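ぷらっと相談室 パソコン・家電の部屋

古いデルのタワー型、ふたを開けたところで手が止まっています(メモリ増設と掃除)
投稿者 たまねぎ横丁
4月9日(金) 閲覧 1629

はじめて書きこみます。長くなりそうなので、お時間のある方だけお付き合いください。

家で使っているのは、義兄から譲ってもらったデルのデスクトップです。縦に置くタイプで、前面が黒い、昔の会社によくあったような形のものです。娘の宿題と、私の家計簿と、町内の回覧を作るくらいにしか使っていないのですが、この冬あたりからとにかく遅くて、電源を入れてからお茶を一杯いれて戻ってきてもまだ準備中、という具合でした。それに加えて、しばらく使っているとファンがぶおーっと鳴り出します。隣の部屋の夫が「掃除機かけてる?」と聞いてくるくらいの音です。

買い替えも考えたのですが、近所のリサイクル店で中古のメモリが1枚2100円で出ていて、店の方に「型が合えばこれでだいぶ違いますよ」と言われ、つい気持ちが動いてしまいました。まだ買ってはいません。ついでにほこりも取ってしまえばファンの音もおさまるかな、と甘いことを考えています。

それで昨日、思いきって横に寝かせ、側面の板を外してみました。ここまでは拍子抜けするほど簡単で、ねじ回しも使わずに済みました。ところが中を見たとたん、急にこわくなってしまって。もっとがらんとした箱を想像していたんです。赤や黄色や青の線が束になって右のほうをうねうね通っていて、どれかに指が引っかかったら全部終わりなのでは、と思うと手が出せません。

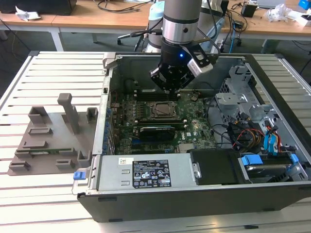
それで、おたずねしたいのは次のようなことです。まずメモリの差し込み口なのですが、黒くて細長いのが並んでいるところ、あれで合っていますか。真ん中に金属の枠とレバーのついた部品があって、そのすぐ近くです。レバーのほうは触ってもいいものなのでしょうか。

それから青い部品があちこちにあります。ハードディスクの両側の青いものは、なんとなく「ここをつまんで外してください」という顔をしているのですが、電源の箱の端にも青いつまみがあり、基板の左の端にも青い小さな筒のようなものが並んでいます。青いところは全部つまんでいい、という理解でよいのでしょうか。それとも色は関係ないのでしょうか。

あと掃除の仕方です。家にあるのは掃除機と、絵筆と、カメラ用のしゅぽしゅぽする空気のポンプです。掃除機で吸ってしまうのが早そうですが、なんとなく嫌な予感がして聞いてからにしようと思いました。

子どもの春の課題の提出も近いので、壊してしまうのだけは避けたいです。どうぞよろしくお願いします。

回答 Wenjie Fang

たまねぎ横丁さん、こんばんは。掃除機の前で立ち止まったのは大正解だと思います。私は以前、会社の備品のパソコンを何年も世話する係をしていまして、似たような黒いタワー型をずいぶん開けました。なつかしくてつい長くなりますが、ご容赦ください。

差し込み口は、お書きの黒くて細長い列で合っています。両端に小さなツメがあって、それを外側へ倒すとメモリが少し浮き上がり、指でつまんで抜けるようになります。機種によっては片側しか倒れないものもあるので、動かないツメを無理に倒さないでくださいね。入れるときは、板の下の辺にある切り欠きと差し込み口の出っ張りを見くらべて、向きを合わせてから両端を均等に押します。最後は思ったより力がいります。「かちっ」とツメが戻ってくれば入っています。はじめての方はたいてい、この最後のひと押しが足りなくて、画面が真っ暗のまま青くなるんです(私もやりました。しかも上司の前で)。

真ん中の金属の枠とレバーはCPUを押さえている部分です。今回は用がありませんから、そっとしておいてください。レバーを起こさなければ悪さはしません。

青い色のことですが、面白いところに目をつけられましたね。デルの古い機種では、工具なしで人が触る場所を青くしてあることが多いんです。ハードディスクの両側の青いクリップは、内側へつまんで引き出すためのもの。電源の端の青いものも、留め具を外すつまみだと思います。ただし、基板の左端に並んでいる青い筒はコンデンサーという部品で、こちらはたまたま青いだけです。つまんだり押したりしないでください。基板にはんだ付けされているものは、色が何色でも触らない、と覚えておけば間違いありません。それと、メモリの増設とほこり取りだけなら、ハードディスクも電源も外す必要はありませんよ。

電源の箱そのものは、どうか開けないでください。銀色で、黒いラベルに細かい字がたくさん書いてある、あれです。コンセントを抜いたあとでも中に電気が残っていることがあります。掃除は外から軽く風を当てる程度にしましょう。

では手順です。電源を切り、コンセントを抜いて、本体の電源ボタンを数秒押します。それから流しの蛇口でも何でもいいので金属に触って、体の静電気を逃がします。セーターは脱いでおいたほうがいいですね。ほこりは絵筆よりも、まずカメラ用のポンプで。ファンに風を当てるときは、羽根を指か割り箸で軽く止めておいてください。勢いよく空回りさせると軸を傷めることがあります。固まってこびりついた分だけ、乾いた柔らかい筆でなでるようにします。ベランダか玄関先でやるのがおすすめです。部屋でやると、そのあとパソコンではなく部屋の掃除で半日つぶれます。

線の束は、見た目ほど弱くありません。手の甲でそっとよけるくらいなら平気です。ただ、赤や橙の平たい線はハードディスクなどにつながる信号線のことが多く、ひじで引っかけると半分抜けたような状態になりがちです。ふたを閉める前に、両端がきちんとはまっているか指で軽く押してみてください。

最後にメモリを買う前のことを。お店の方の言う「型が合えば」が一番大事なところです。今入っているものを1枚抜いて、貼ってあるシールの字を紙に写し、それを持って行くのが確実です。

回答 ごろ寝の母

SSDにしたほうが早いですよ。うちはそれで解決しました。メモリはおまけ程度です。

回答 Yetunde Iyamu

みなさんの書きこみを楽しく読みました。メモリのことはWenjieさんがもう十分すぎるほど書いてくださったので、私は「手が止まってしまう」ところだけ、おせっかいをさせてください。私も最初に開けたときは、ふたを外して、眺めて、そのまま閉めました。それを三回くり返してからやっと触れたので、お気持ちは本当によくわかるんです!

私のやり方は、何かを外す前に必ずスマホで撮ることです。全体を一枚、それから手を入れるあたりを寄って何枚か。線がどちらからどう回っているか、あとで見返すとものすごく助かります。外した小さなねじは卵のパックに入れていきます。一つのくぼみに一か所分と決めて、左上から順番に使うと、戻すときは逆にたどるだけです。私は以前、お茶碗に全部まとめて入れてしまって、最後に一本余り、それがどこのものか今でもわかりません(動いてはいます)。

作業する場所も、ちゃぶ台に直接より、何か平らで滑らないものを敷いたほうが落ち着きます。毛布やフリースは静電気が出やすいので避けて、私は段ボールを開いたものを使っています。明るさも大事で、天井の電気だけだと自分の頭の影が落ちて、メモリのツメのあたりが真っ暗になるんですよね。500円で買ったクリップ式のライトを横から当てたら、急に簡単になりました。

それと、上の方のおっしゃるSSDも確かに効きます。ただ中身の引っ越しが必要で、はじめての方が課題の提出前にやることではないような気がします。うちは7月にやるつもりで部品だけ買ってあります。まずはほこりを取って、メモリを見て、それで足りなければゆっくり考える、でいかがでしょう。触る前に娘さんの課題と家計簿だけは、USBメモリか何かに写しておいてくださいね。

お礼 たまねぎ横丁

みなさん、ありがとうございます。こんなに丁寧に教えていただけるとは思わず、夫にも読んで聞かせてしまいました。青い筒のほうをつまむ前に聞いて本当によかったです。ごろ寝の母さんのSSDも、次の候補として覚えておきます。

さっそく卵のパックを洗って乾かしています。家計簿の写しはもう取りました。明日の午前中に玄関先でほこりを飛ばして、そのあとシールの字を控えてお店に行ってきます。中古のメモリがまだ残っているといいのですが。またつまずいたら書きこみに来ますので、そのときはどうぞよろしくお願いします。

この回答は役に立ちましたか はい 4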